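Filed under: Robotics / Workshop news

Grippers go head to head at Flindlow

I spent most of an afternoon in April at Flindlow, where the team has been trying out two sets of finger pads for its hand-held grippers, and I came home with sore wrists and far more notes than I can fit in here. The short version is that the soft pads are ahead, the stiff ones aren't out of it yet, and everybody has an opinion about cable length.

If you missed my earlier piece, Flindlow builds the tools people carry about to record how a hand goes about a job, so that a robot arm can be taught the same job later. The pads had been more or less the same for ages. Then Ľubica Kolář joined from Culleo, had a go at picking up a sheet of thin plastic, dropped it over and over and asked (quite politely, I'm told) whether anyone had ever thought of changing them. So now there's a proper trial, with 433 recorded grabs in the log by the time I arrived and more going in while I drank my tea.
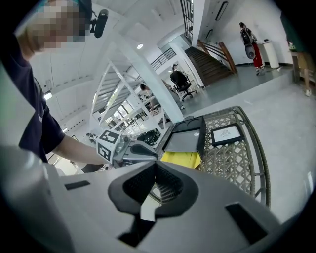 Ľubica's rules are simple enough. Everyone taking part does the same nine jobs with each set of pads, and you don't get to practise first. Some of the jobs are dull, like lifting a tray and putting it back where it was. Others are properly fiddly! Pulling one thin sheet out from beneath something heavier had me muttering under my breath, and I only managed it on my third go. Miłosz Grabowska, who was logging my efforts, did it in one and was very nice about it.

What I liked is that they score the slips as well as the drops. A drop is easy to spot, but a slip is when the thing shifts in the grip and you save it without really thinking, and Miłosz reckons that's where a robot comes unstuck afterwards. He goes back through the recordings to find them, which sounds like a horrible job, though he says he's got used to it. With the stiff pads he'd marked more than 300 slips. He wouldn't give me the number for the soft ones until the last people have had their turn – fair enough, I did ask twice.

The soft pads do have their problems. They wear faster, for one thing, and Iara Maldonado showed me a pair that had gone shiny at the tips. She looks after the spares and she'd like a pad that lasts a full month before anyone puts in a big order. The stiff ones are also better with anything that has a square edge, and a couple of the regulars clearly prefer them because you can feel when they've closed.

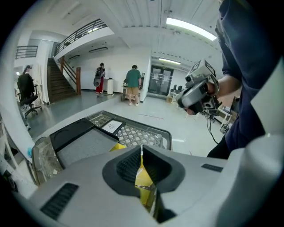
There's a second question running alongside the pads, and it's all about tracking. The printed markers let the software work out where a tool is, but only while a camera can see them, and people will turn their wrists in all sorts of odd ways when they're concentrating. Iara has been comparing the present tracking software with a newer version from Droltell. It picks the marker up again more quickly after losing it, she says, but it's fussier about bright light. I'd have thought a few blinds would sort that out, but apparently it's on the list behind a lot of other things.

As for me, I'd go for the soft pads tomorrow, although I wouldn't be the one paying to replace them. My hands are on the small side and I found the stiff ones hard work by the end, especially with two tools on the go and the cables swinging about. Julián Paredes did say a lighter cable is being looked at, so perhaps my wrists will get a rest next time.

There are 13 people signed up altogether and four still have to do their turn. Ľubica hopes to put the full results up once Miłosz has been through the last of the recordings, and the winning pads will then go on a robot arm over at Fedoruk for a second round. I've asked if I can come along to that one too.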